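Ostivent adopts workplace rules for hand-held gripper work

Ostivent has put into force a written code of practice for people who use hand-held grippers to handle clothing and household textiles, replacing a set of informal notes that had been passed between its sites. The code took effect in November and covers work in the company's own rooms as well as work done in private homes under contract.

The document runs to 54 clauses and was drafted over the spring and summer by Agnese Vasiliauskas, who leads operations at the company, with outside review by the safety consultancy Rallthorpe. It is filed internally as Procedure 3023.

Most of the clauses deal with ordinary matters: how a work surface is set up, how long a person may work without a break, and what has to be written down at the end of a session. Operators may handle garments for no more than 50 minutes at a stretch, followed by a rest of at least 10 minutes with the tool put down. Anyone who reports soreness in the thumb or wrist is moved to other duties for the rest of the shift.

The section on gripping drew the most comments during review. It asks operators to close the jaws on a single fold of cloth and to stop closing once the fold is held. Pulling on collars, cuffs and buttonholes is to be avoided unless the task sheet calls for it.

"People squeeze too hard when they are new, and they squeeze too hard again when they are tired," Vasiliauskas said. "We wanted that in writing, with a number of minutes next to it."
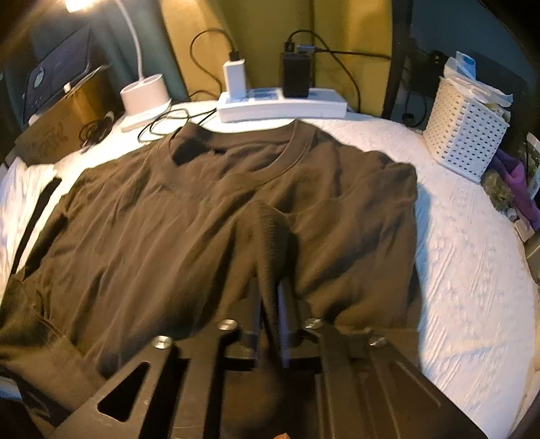

A fold of a shirt front held between the pads of a hand-held gripper.

Work in homes is treated in a chapter of its own. The first draft would have required a bare table and nothing electrical within reach. Operators objected that few homes could meet that, and the final text is looser. Lamps, chargers and power strips may stay on the work surface, but cables must be kept clear of the jaws and of any cloth being moved. Papers that show names or addresses are to be put away before recording starts - a rule carried over from the old notes.

Fulgencio Nava, who reviewed the draft for Rallthorpe, said the cable rule had been argued over longer than any other. "A ban would have been simple to write and would have been ignored by the second week," he said. "A distance you can check with your hand is something people will keep to."

Tools have to be inspected before each session. The operator opens and closes the jaws 6 times, checks that the pivot screws are tight and looks at the pads for wear. Pads are replaced after 300 hours of use or sooner if the surface has gone smooth. A tool that fails goes into a marked bin and may not be used again until a second person has signed for it.

The code is binding on Ostivent staff and on its two contractors, Priedītis and Vendness. Both have until the end of the winter to train their operators, and Vendness has asked for a shorter version that can be printed on one sheet. Vasiliauskas said that version is being written now.

A first review is planned after one year. Comments from operators are being collected at each site and can be given without a name.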